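Sorting Loose Blocks by Color: A Rainy-Afternoon Method

If you have a heap of mixed building blocks in a bag somewhere, I have good news: you are one evening away from a collection you can really build with! I have sorted a lot of blocks over the years, mostly the plain bar-shaped kind that get used for towers, bridges and long low walls, and I still get a little thrill when the last one goes into its tub. My method is simple and it works just as well for a child of five as it does for a grown-up with a cup of tea.

What you need

A wide, shallow bin or tray with sloping sides
One lidded tub for each color
A soft cloth and a bowl of soapy water
A pencil and some sticky labels

The bin matters more than anything else on the list. I started out sorting on the carpet, then on a bedsheet, and both were miserable. Blocks crept under the sofa and I spent more time crawling than sorting. Sloping sides are wonderful because a block that gets knocked rolls or slides back toward the floor of the bin. Metal is noisy (warn the household) but it stands up to years of blocks being tipped in. Holes in the floor are fine as long as they are smaller than your smallest block.

Step 1: Tip in a small batch

Resist the urge to pour in the whole bag. A handful is plenty. With a big pile you end up digging, and digging is slow, and the piece you want is always underneath. With a small batch every block has some bare floor next to it and you can get your fingers around it without shoving the others.

My own full collection is 96 blocks, and I still do it a handful at a time.

Step 2: Look before you grab

Take a second to see how the blocks have landed. Some will be out on their own, some side by side, and a few will be leaning every which way. Start with the loners, especially the ones close to a wall, and leave the pairs for the end. A block tight against the side can be nudged toward the middle with one finger and picked up from there.

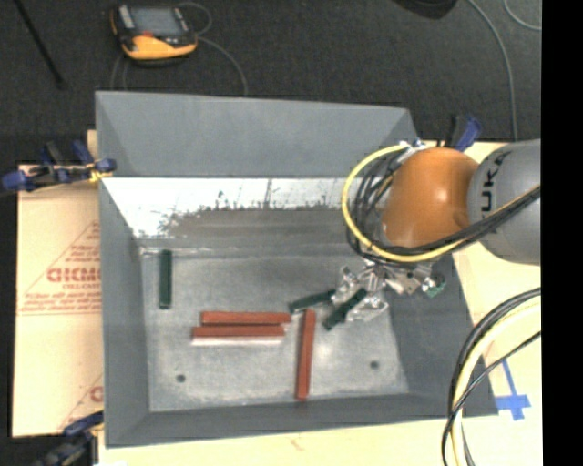

Page last changed: Mon 16 August

Red and dark green make a good first pair of colors to practice on, and three of each is a lovely batch size. When two red bars are lying nearly parallel like that, I take the outer one first and the other follows easily. Green ones tilted at different angles just need a turn of the wrist. Pick each block up by its long sides, near the middle, and it will come up level.

One warning about dark green: under a weak bulb it can pass for black or navy. Sort near a window if you can, or bring a desk lamp over. My friend Zdenka Todorova once did a whole tub by candlelight during a power cut and had to start over the next morning – she still says it was worth it for the atmosphere.

Step 3: One color all the way through

Pick a color and take out every block of it before you touch another. I know it is tempting to go two-handed, red to the left and green to the right, and you may well get fast at it. But one color at a time is restful, and when you think you've finished, a single glance at the bin tells you if you missed one.

Step 4: Wipe as you go

Dip the cloth, wring it out hard, and wipe each face. Let painted wooden blocks dry on a towel for 30 minutes before you put a lid on them. Plastic ones can go straight in once you've dried them off. Check the edges while you're at it! Set aside anything chipped or rough for a light sanding later.

Step 5: Label and stack

Write the color on the short end of the tub so you can read it on a shelf. I also lay all the bars the same way inside, long sides together, because they take up far less room and a child can lift out a whole row for a wall.

Mixing sets

My blocks come from several places. The oldest are a Brotmont set I was given one January, and the rest are Jevo bars from a yard sale. The two reds are close but not the same – in a finished tower you'd hardly notice, but on a flat pattern you will. If that bothers you, give each shade its own tub. I keep mine together and alternate them on purpose, and the stripes look terrific.

Next time you build, try to put each color back in its own tub at the end. If it all goes back in one bag anyway, well, you get to sort again!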